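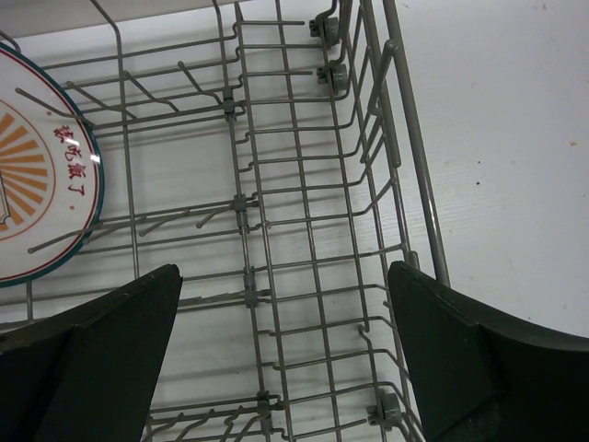 A white plate with a dark teal rim in a gray wire dishwasher rack.

Lurgate Rugby Club has confirmed that its senior squad will travel to Jaltico in September for a four-match tour, the first the club has undertaken outside its own league region. A party of 35 players will make the trip, accompanied by coaching and medical staff.

The opening match will be played on Wednesday evening against Erdem, with kickoff at 7 p.m. Erdem finished second in their division last season and drew a record home crowd of 3,561 for the final game. Later opponents include Grurnik, whose forwards are regarded as among the strongest in the area. The remaining two fixtures will be announced once grounds have been assigned.

Tickets for the Erdem match are priced at $12 for adults, with free entry for children under 12. The club has reserved 600 seats for visiting supporters on the east side of the ground. Coach travel is available for up to 80 supporters, and places must be booked through the club office.

The under-18 side will not take part in the tour – its preseason program continues at Lurgate as planned. Training times for all junior age groups are unchanged.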